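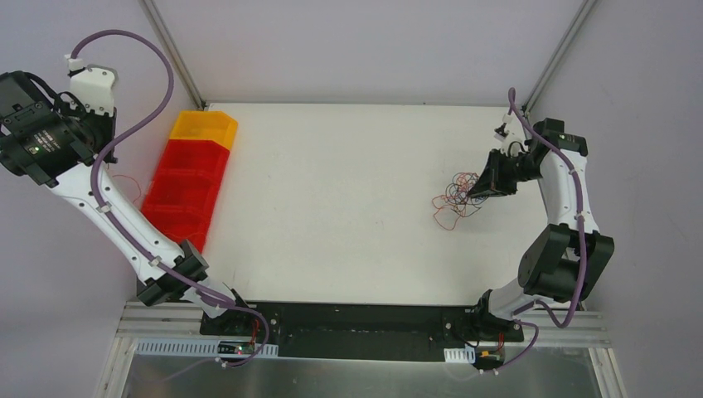
Tremus is a list of paint color names with the everyday color word each one was filed under. It holds 2000 rows, and I would trust the middle of it more than the ends. Reds and greens mostly behave. Pale colors don't. Take wall panels like the ones in the photo, a pale gray leaning toward lavender: one labeler writes "gray", the next writes "purple", and the file has room for a single answer. Whatever went into that column is a vote, and sometimes a close one.

Where the names came from

Printed fan decks from Primholm and Hastton, typed in by hand, plus a spreadsheet handed over by Abbasi. The spreadsheet came with a note saying it had been checked. I found 69 duplicate names in it and took them out. Rozália Győri typed the Hastton deck and flagged every name she couldn't read -- those rows have "unsure" in the notes column and should probably be dropped.

Columns

name: as printed, capitals kept
maker: one of the three sources
word: the everyday color word chosen
votes: how many labelers agreed
notes: free text, often blank

Labeling

Labelers saw the name and a swatch together. I think this was a mistake. A person who has just read "Dove Wing" is going to say gray, whatever the swatch looks like. We reran 85 of the pale rows in August with the names hidden, and the results are in a separate file, rerun.csv. They have not been merged. 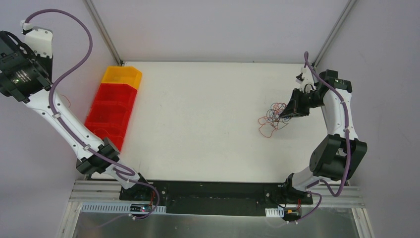

Known problems

131 rows have a tie in the votes. The word shown is the one that comes first in the alphabet, so "blue" beats "green" every time. Don't read anything into that.

"Off-white" was allowed as an answer only partway through. Earlier rows say "white" or "cream".

Please don't use this to claim that people in general see a color a certain way. It has been tried with smaller lists than this one, and I didn't believe those either.

Corrections

Send the row, the maker and a scan of the deck page. Phone photos of swatches won't be used -- the lighting decides the color.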